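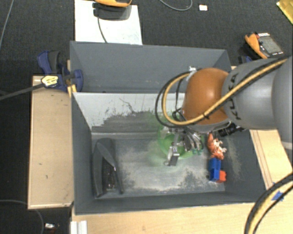
Page 3 of 286

Is the Clorncombe picking kit worth it for a small returns room?

Posted by Pauline Blackburn

Hello all. My daughter Ashley and I run a toy library and resale shop in Taltholm, and every November we are buried in mixed bins of toys that need sorting before they go back on the shelves. We have been offered the Clorncombe bin picking kit, which is the gripper, the software and two days of setup, to go on a second-hand KUKA arm. The salesman was very pleasant and very sure of himself, and I came away with a folder of leaflets and no clearer idea of what it does on an ordinary afternoon. Has anyone lived with one? I am mostly worried about round things and see-through things, as we get a great many plastic bowls and tea-set pieces, and I would hate to pay for something that can only manage bricks. We would be moving toys from one bin to another, nothing cleverer than that.

Mervyn Hollis

Hello Pauline, and what a nice sort of shop to have! We had the kit on trial at our place in Sarville, so I can tell you a fair bit, though do bear in mind I'm a maintenance man and no programmer.

Blocks and chunky figures were a pleasure. It would take those all day long, even when they were leaning on each other or up near the wall of the bin. Clear and tinted bowls were the hard part, as you guessed. Out of 119 tries with bowls we had a good number where the fingers closed on nothing, and the supplier's advice was to change the lighting and let it go for the rim, gripping from above with a finger either side. That did help, I must say. It was still slower than my wife with a cardboard box — and she sings while she does it.

A few things I wish I'd asked about beforehand. Clamp your bins down and clamp them properly, as a bin that shifts even a little will upset everything that follows. Have a look at the hoses too. They need enough slack for the wrist to turn, but a big loop can catch on the rim if you let it swing low, so ask the fitter to run it through every corner of the bin while you stand there and watch. And your bins will get scuffed, there's no two ways about it. Buy plain grey ones and you won't mind so much. Ours were marked all over the bottom before the trial was done.

Ask for three weeks on trial and put your own toys through it. They said no to me at first and then said yes.

Dennis Lambert

too dear for toys. get a student in for november

Mireille Sayegh

I'd go along with most of what Mervyn says, but please do ask what the quote covers, Pauline. Ours left out the guarding and the safety assessment, and those came to more than the gripper did. We went with Kuzmenko in the end, who were slower to answer the telephone but sent the same engineer each time, and that was worth a lot to us. Do also ask who pays for replacement fingertips. They wear, and with us they were charged as extras.

If Ashley is handy with a computer she will pick up the teaching side quite quickly — I managed it, and I still print out my emails. Let us know how you get on.

Contact us | Copyright Taltholm Community Help Pages | Back to top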